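Open Day at the Cidel Robot Lab -- FAQ

Updated May 7, 2024

When are the doors open?
Same as in January -- morning and afternoon, demos every 30 minutes. Come early if you can, the last one fills up.

Do I need a ticket?
Yes. Free, one per person, kids too. We have 900 and won't print more. Show it on your phone at the Plarnberg Street door.

What will the robot be doing?
Picking. The arm reaches into a big gray bin of mixed stuff, takes hold of something and lifts it out. Then it goes again. The things in the bin are ordinary -- a plastic cup, sticky notes, a drawstring pouch, a toy dinosaur. Small things, odd shapes, all lying any which way.

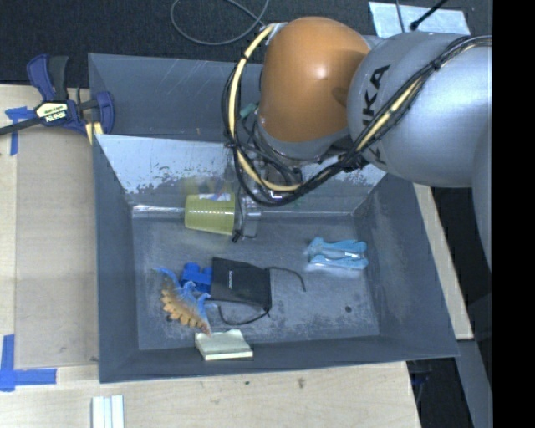 Can I bring something for it to try?
Yes, up to 3 items each. Smaller than a shoe. No glass, no food, nothing you'd miss. Hand them in at the Mbeki desk and pick them up on the way out.

Will it drop things?
Sometimes, yes. Soft stuff and flat stuff is hard.

Can kids get close?
Up to the yellow rope. Staff will lift the rope between demos so everbody gets a look in the bin with the arm stopped.

Photos?
Fine. No flash please.

Where do I park?
Kasico lot, behind the building. Gate code is 924, then the pound sign. Don't use the loading dock, it's needed all day.

Is there food?
Coffee and water only. Theres a sandwich place across the street.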